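Every few months someone tells me that teaching a robot is now as simple as showing it what to do. You take the arm by the wrist, or you sit across the room with a controller, and you walk it through the job. The robot watches itself being moved and picks up the idea. No code, they say.

I spent part of June at the Laritz workshop, where a small team was collecting demonstrations for a project they call Skurnov. I did 11 of them myself before lunch and I was bad at it. Steering an arm by remote control feels like threading a needle with someone else's hands. You overshoot, back up, wait, and try again. All of that hesitation goes into the recording too, right next to the part you meant to teach.

The plan was for 300 demonstrations of stacking. They ended up with 861 recordings and kept 493. I asked how they picked the keepers and got three different answers from three people at the same bench. One threw out anything slow. One liked slow, provided the grip looked clean. The third went by feel. So whose skill is the robot learning? I don't think the sales deck has a slide for that.

And look at what the skill is. One blue block, one pink block, a pale table with nothing else on it to get in the way. 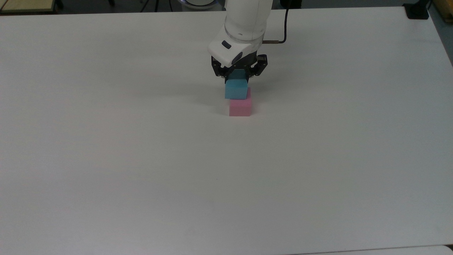
## The table does half the work

I have nothing against blocks. You have to start somewhere, and a cube is a fair place to find out whether two fingertips can hold on to anything. My complaint is with the jump that comes after. A write-up from the Tititmont group goes from cubes to "household tasks" in a single paragraph, and I read it twice looking for the household.

My kitchen counter has mail on it. It has a sticky spot and a mug with a loose handle. If every new mess needs a few hundred more patient sessions from a person with a controller, then we have moved the labor somewhere else and given it a nicer name.

The people at Jurčo, who sell one of these teaching kits, told me the numbers come down with practice. Maybe they do. I'd like to see the count printed on the box – along with the hours, and the pile of recordings that got thrown away.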